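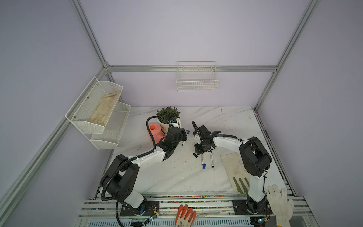 About us

By Adeel Rind
1 December 2021

Hi, I'm Adeel, and I run Fastside, a small evening language school on the second floor of the old Soomro building in Wustdale. I teach beginners' Mandarin and Faisal Magsi teaches the upper levels (he's the one with the good accent, I'm the one with the patience).

I came to the language late. I was 21 and working the counter at a parts warehouse, and a lot of the boxes had writing on them I couldn't read. It bugged me! So I bought a secondhand textbook called Trudurton's First Reader, which had terrible drawings and a whole chapter on sending telegrams, and I worked through it on my lunch breaks. I still have it. The cover's gone but the telegrams are all there.

We started in March with one class and a borrowed heater. Now we have four evening groups, a Saturday-style family group that meets whenever the parents can agree on a time, and a shelf of books you can take home. Please bring them back.

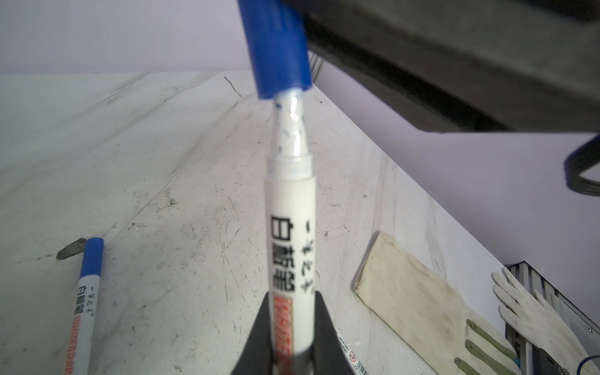
Reading is where most people get nervous, so we start it in the first week. I don't hand out a list of 200 characters and wish you luck. We read what's lying around – packaging, menus, the side of a pen. The black characters down that white marker are 白板笔, and they make a great first lesson: 白 is white, 板 is board, 笔 is pen. Whiteboard pen! Once you've got those you'll spot 白 and 笔 all over the place, and 板 turns up in the word for boss, which always gets a laugh in my group.

Speaking comes along at the same time. Faisal likes to pair people up and have them argue over the price of fruit, and it gets loud. Tones take a while and you'll say some silly things, same as I did. I once told a very polite grandmother I wanted to ask her when I meant kiss, or the other way around, I've blocked it out.

A term costs $80 and that covers your workbook. You can try 2 classes before you pay anything. There's parking behind the bakery after six, and the street door sticks, so give it a shove.

Filed under: About, Evening Classes, Learn Mandarin

We use cookies to remember your settings. By staying on this site you agree to our cookie policy. Accept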